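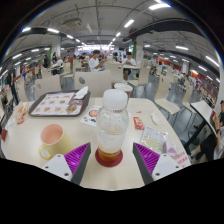
Minutes – table clearing work, weekly meeting, Friday, 14:00

Present: Dranstead (hardware), Matton (software), Zandia (site).

1. Minutes of last meeting accepted without changes.

2. Grip fault. On run 51 the left finger did not open after the release command. The controller showed error 2963 and the arm continued to lift with the bottle still held. The operator pressed the stop button. Nobody was hurt. Matton found that the lift does not wait for the finger position signal. Dranstead thinks the finger was also too tight on its mount – to be checked.

3. Decisions. No powered runs during meal hours until the fault is closed. Lift speed stays at 40 percent. Hand-held recording may continue.

4. Actions. Matton: add the wait and repeat the release test 14 times. Dranstead: inspect both finger mounts. Zandia: inform the dining hall manager.

Next meeting: same time, next week.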